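Chapter 2
Friction

Push a heavy box across a floor and it resists you. The force that resists is called friction. It acts wherever two surfaces touch, and it always points against the sliding.

Friction depends on the surfaces and on how hard they press together. A box weighing 200 newtons is harder to start moving than to keep moving. Section 2.1 explains the difference.
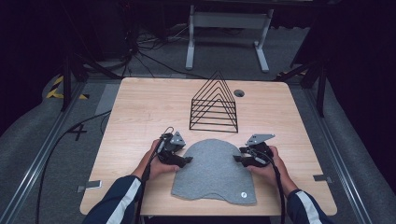 Zelisholm, June

Felt grips a tabletop differently than bare metal does. Before reading on, list the pairs of surfaces you touched this morning and mark the ones that slid easily. You will need the list on page 41.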